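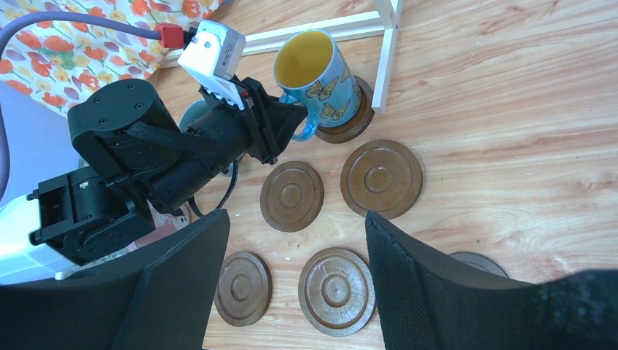
Figure 6. Blue butterfly mug on a round wooden coaster, with further coasters on the floor.

Research > Household Objects > Section 3

3.2 Coasters and cup placement
Coasters of one pattern were used in all 29 homes in Flurnton. Each has a raised outer ring and a small central boss (Figure 6). Residents favoured the coaster nearest the handle side.

Comments
M. Solberg: Was glaze colour recorded?
Ulla Lindholm: Yes, in October only.

Related
Trays and spills in Iltwood
Mug storage at Clultport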